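Vellari Revises Installation Spec for Stone Countertops

2 min read

Dec 27, 2023
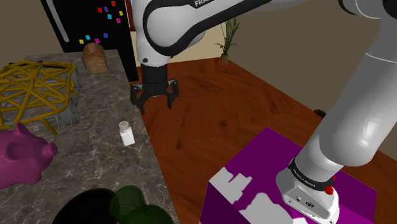 Support and overhang limits

Countertop supplier Vellari has issued a revised installation specification for its marble and granite kitchen surfaces. The document replaces the version released in November and applies to all orders shipped from the Cabral warehouse.

The main change concerns unsupported overhangs on slabs under 3 cm thick. These now require steel brackets at intervals no greater than 50 cm. The previous text left bracket spacing to the installer. Slabs of 3 cm or more follow the existing table, which is unchanged.

Base cabinets must be leveled before the slab is set. Shims are permitted at the cabinet foot only. Where a floor is to be refinished, the work must be complete and cured before delivery.

Sealing and joints

Marble is to be sealed on the top face and all exposed edges. Joints within 17 cm of a sink cutout are no longer allowed.

Edgars Tamošiūnaitė, technical manager at Vellari, said the joint rule followed a review of 19 warranty claims. "Most of the cracks started at the cutout corner and ran to the nearest seam," he said.

Orders for the Drasta and Lulano lines placed under the earlier version may be installed to either text. Fabricators should record the version used on the job sheet.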